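Comenum releases low-odour hardwax finish for interior timber

Comenum has released Skovar 600, a solvent-reduced hardwax oil for benchtops, tables and joinery. The product is tinted to limit yellowing on pale species and is applied in two thin coats, with light sanding between them.
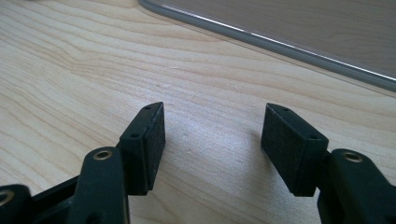
Joiners at Jutlow, where the finish was trialled from April, reported that the second coat levelled evenly across open grain and that colour shift was slight – although end grain needed a third pass.

Skovar 600 is supplied in 474 mL and 959 mL tins. Trade orders above 1,000 litres are handled by Biswas. Data sheets are available on request.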